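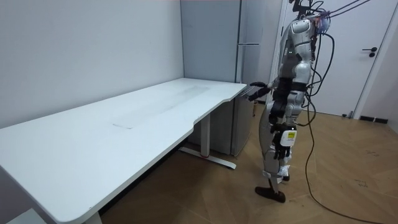 Herringbone wood floor and a long white desk.

Gundden Wood Floor Soap, concentrate

A mild liquid soap for oiled and lacquered wood floors, including parquet. It lifts everyday dirt and dries without a film when mixed as directed. Unscented. Not for use on raw wood, cork or waxed floors.

Sizes: 22 oz and 32 oz
Mixing: 1 capful per gallon of lukewarm water
Ships from Nirorden, usually the next working day

Vacuum or sweep first. Grit left on the floor gets dragged around by the mop and scratches the finish. Wring the mop well, work along the planks where you can, and change the water when it turns gray. Wait 20 minutes before walking on the floor in shoes.

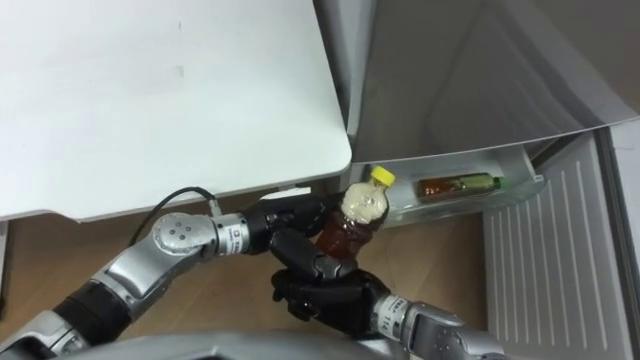
Qiuyue Fang wrote in to say that one capful was plenty for her kitchen and hallway, and that doubling it the first time left the boards tacky until she went over them again with plain water.

For old marks, put a little of the mixed soap on a damp cloth and rub gently. Do not pour concentrate straight onto the floor. Black heel marks may need two passes.

Keep the soap in its own container with the cap closed, away from food and drinks, and out of reach of children. Mixed soap does not keep — make a fresh bucket each time.
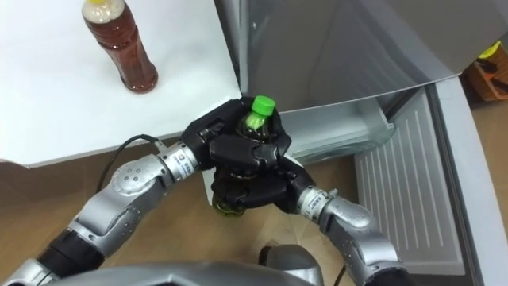
Small plastic drink bottle with a green screw cap.

The 22 oz size is back in stock. The 32 oz size is expected in January, and orders for it placed now will be held until then.

Herringbone floors collect dirt in the seams, so go over them in both directions
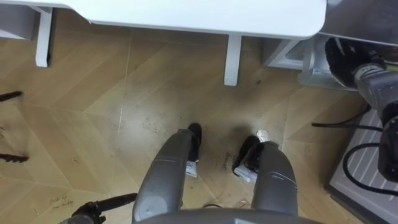

and finish with a dry microfiber cloth. Under desks and tables, where chairs roll and shoes scrape, a weekly wash is usually enough. If the finish has worn through, soap will not bring it back. See Elholm Floor Oil for oiled wood, or ask a flooring shop about lacquer.

Returns accepted on unopened bottles within 30 days.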